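Slides 9 to 14 – house rules for folding trials
Speaker: Selim Bozkurt, Thursday, after the tea break

**Slide 9.** Start with why we wrote rules at all. The Javari set had 3,122 episodes in it and almost 900 had to be thrown out. Most of those came down to operators doing things differently. Say that number slowly.

**Slide 10.** Start state. The garment goes down crumpled, by hand, and nobody tidies it afterwards. Both grippers open before recording begins. If a sleeve hangs over the front of the seat, leave it, and tick the box on the sheet.

**Slide 11.** Soft surfaces. Grotonum's old guide only covered tables. Cushions give under the fingers, so we set the lowest height again for each piece of furniture. Ask the room who does this already.
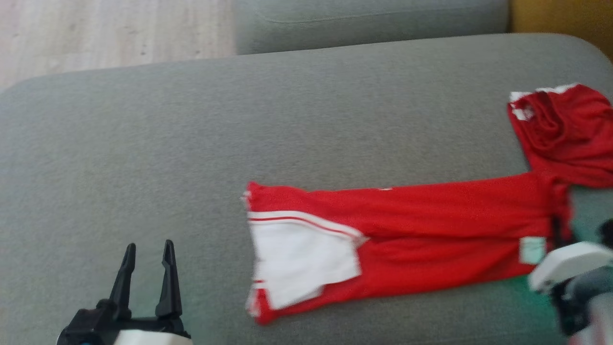 *Slide 12: red shirt on the grey sofa, two arms.*

Leave it up for a minute. Two points to make:

- Labels and trim count as part of the garment. A grip on a label is logged as a label grip, even if the fold comes out fine.
- One arm may wait while the other moves. Don't mark waiting as a fault.

**Slide 13.** People. Hands stay out of reach of the arms until both are parked. Stop button within reach of whoever is seated. Operators swap after 60 minutes – Uysal wanted longer, we said no.

**Slide 14.** Checking. A second person reviews 5 episodes from every session before upload. If one fails, the whole session is reviewed. Trumum have a copy of the form, ask them for the November version.

Questions. Skip slide 15 if we're past twenty to four.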